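The Year We All Wore the Same Shirt

I come from a family that can't agree on a pizza topping, so I have no idea what made me think I could get all of us into matching T-shirts.
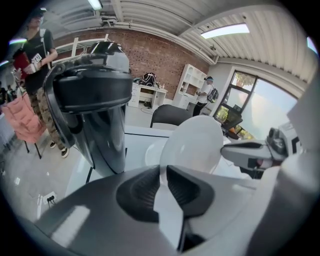
It started in October, when my cousin Mohsin Satti called to say he was getting everyone together for his parents' anniversary and wanted me to "do something with shirts." I'm the one who owns an iron, so in my family that makes me the fashion department. I said yes before asking how many shirts, what size, or who was paying (my mother still brings this up).

The first fight was over color. My aunts wanted maroon. The teenagers wanted black, because they are teenagers. My uncle wanted whatever was cheapest, then turned down the cheapest when he heard it was mustard. We settled on navy after a phone call that ran so long I cooked dinner, ate it and washed the pan while still on the line.

Then came the printing. I got a quote of $279 from Pikano, a little shop two towns over, with a soft cotton shirt and a two-color design. An online outfit called Bravavwood would do the same number for $144, and I'm weak, so I ordered from them. What arrived on Thursday were shirts with the texture of a shower curtain. Mohsin put his on and you could hear him coming down the hall!

So back I went to Pikano, where Mudassar Rizvi runs the press. He rubbed one of the shirts between his fingers, handed it back and asked if we wanted it to survive a wash. He also told me something I'd never thought about – a big solid block of ink on the chest is what makes a shirt feel hot and stiff, and you can break the design up with gaps so the fabric moves. We lost the giant heart and kept the names. It looked much better.

Sizes were their own headache. Ask a grown man his shirt size and he'll give you the one from his wedding. I ended up quietly texting the wives, and I ordered 6 spares in large, and I'm glad I did, as every one of them was gone before lunch.

And you know what? They wore them. My aunt belted hers over a skirt with her good earrings and looked better than any of us. My uncle wore his under a blazer, buttoned up, so all you could read was half of his own name. The teenagers complained all morning and then slept in theirs.

I've kept mine in regular rotation. I wash it inside out on cold and hang it over the shower rail, and the print has held up fine. The Bravavwood shirts are in the garage, and I use them on the car.

Mohsin called again last week. He's thinking hoodies. I told him to ask his sister.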